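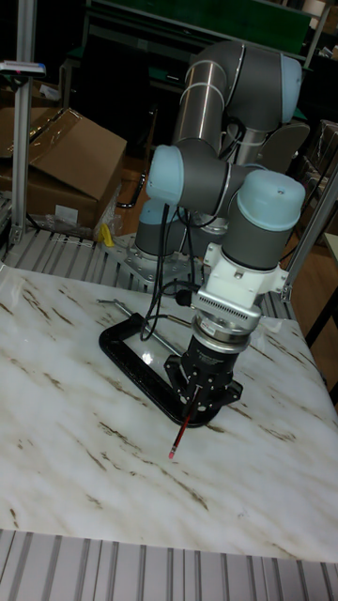
The clamp, the pencil and the marble board

Wednesday, January 20, 2021

I promised in my last post that I will write about the small things on my work table, and today I finally have a free evening for it. I begin with the clamp, as two readers asked me about it.

It is a black C-clamp of the simple old kind, with a metal rod that you turn to close the screw. I bought it second-hand from Catrin Ruddock, who was moving to a smaller apartment and was selling half of her tools. She asked for very little money and gave me also a box of screws which I still did not sort. The rod was stiff in the beginning. I put one drop of oil on the thread, turned it in and out for the time of one coffee, and after this it was fine.

When I glue something now, I always put a thin piece of scrap wood between the clamp and my work. I learned this on a picture frame, and the round mark is still there for everybody to see.

The board

The white board with the brown and tan veins is only marble-patterned, so please do not write to me again that I am ruining good stone! I like it because the surface is glossy and the dried glue comes off with a plastic card. It has also a bad side. In the evening the lamp shines back from it directly into my eyes, and small light-colored parts are difficult to find between the veins. I lost a white button there for two days.

I was thinking to change it for a cutting mat from Dinberg, but the size I want is sold out until March. My sister says that I should just use newspaper.

The pencil

For marking I use a red pencil with a pink eraser on the end. I have tried the mechanical ones and I break the lead every time, maybe I press too much. The eraser is small and I do not use it on wood, because it leaves a pink shadow. For wood I take fine sandpaper and rub very lightly.

What comes next

The next job is a small shelf for the kitchen, 50 centimeters long, for the spice jars. I already have the boards and the Silberg glue, but one clamp will not be enough for this length, so I must find a second one with the same opening. If you know a good shop which sends by mail, please write it in the comments. I will also try to sort the screws.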